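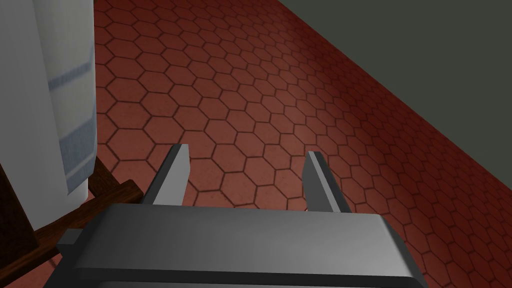
Fingers open and nothing in the grip, over the tiled floor of a simulated room at Ivton.

A Visit to the Ivton Simulation Lab, Femetdale
August 10, 2022

I had been promising myself a trip to Femetdale since March, when Ifigeneia Kokkinos gave a talk to our local automation group and mentioned, almost in passing, that her lab keeps a house rulebook for robots that don't exist yet. Well, that was enough for me. I wrote to her that same evening, she wrote back with directions and a warning about the parking, and in the end five months went by before our calendars agreed (my fault, mostly).

Ivton has the upper floor of the old Chauhan building, up a flight of stairs that will wake you right up if you skipped your coffee. I had expected noise and cables. What I found was a long, bright room full of people at screens, a kettle, and a very fine view of the river. Most of the work happens in simulation: a household room is built on the computer, a robot is put into it, and it gets to reach for things and knock into the furniture without anyone having to sweep up afterward. Real arms come later, and they live downstairs behind a locked door.

The rulebook

It runs to seven pages, stapled, and every new person reads it on the first morning. Ifigeneia handed me a copy before I'd even gotten my coat off, which I took as a good sign! Much of it will sound familiar to anyone who has worked around industrial robots. There is a section on speed near people, one on who may change a limit, one on what goes into the log. The difference is that Ivton applies all of it inside the simulator too, as if the rooms were real and somebody's grandmother might walk in.

I asked whether that was overdoing it a little. Dale Arsenault, who looks after the test scenes, took the question very kindly. His view is that habits travel. If people get used to shoving the arm through a chair leg on the screen and calling the run a success, sooner or later that same program goes downstairs. So at Ivton any contact that wasn't planned gets written down, however light, and a run with an unexplained contact can't be used as evidence for anything.

Open hands near the furniture

We spent a good while on approaches, and I was glad of it, as this is a part I had never thought much about. The rule asks that a gripper be opened to the width it needs before it comes down beside furniture or anything soft. The room we looked at was a nice one to think about it with: reddish-brown hexagonal floor tiles, a plain wall, and off to the left a dark wooden piece with a tall white thing next to it, striped in pale blue and rumpled like cloth. Hard wood and soft folds that close together make a proper test of where you put your fingers. Dale is particular about checking clearance along the whole body of the gripper, housing and all, and he told me that reviewers who are new to the job tend to watch only the tips.

He also wants every approach looked at from more than one viewpoint. I sat in on a review and can report that it is slow, friendly work, with plenty of "go back a bit" and somebody always asking for the tea.

Holding things

The page on grasping is the one with the most pencil notes in the margins. It says a hold must be judged by what can be shown, and the log has separate lines for "between the fingers," "in contact" and "carried." A reviewer looking at a single view may fill in the first of those and leave the others blank. I tried my hand at one, with an oval, olive-gold object that looked to me rather like a small potato, set between the dark fingers and partly hidden by them. I wanted very much to write "secure grip." Ifigeneia laughed and slid the eraser across the desk. With so much of the thing out of sight behind the fingers, the right entry was the modest one, plus a note that the object sat closer to the plate on the right.

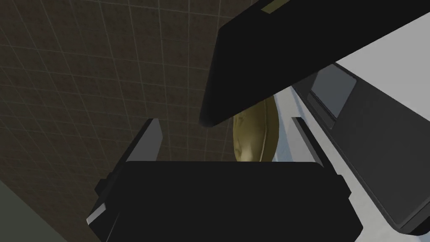 Going from the screen to the floor below

Before a program leaves the simulator it has to have 3 clean reviews by different people, and none of them may be the person who wrote it. The first downstairs run is done at reduced speed, with someone at the stop button who has no other job for as long as the arm is powered. Phones go in the tray by the door. I put mine in too, though all I did was stand behind the yellow line and ask questions.

The Wutov project, which deals with tidying tasks in small apartments, is the furthest along. Its log stood at 571 entries on the day I was there, and Dale let me browse through the older ones over a sandwich. A fair number were withdrawn after review, and they are kept in the same binder as the others, with the reason written across the top. I liked that a great deal, and I have already suggested it to my own group.

The tour is listed at 90 minutes and I stayed for most of the afternoon, so do leave yourself room if you go. Visits are by appointment, and Ifigeneia is happy to send the rulebook ahead to anyone who asks her. Park on the river side of the building, and bring a sweater for the downstairs room.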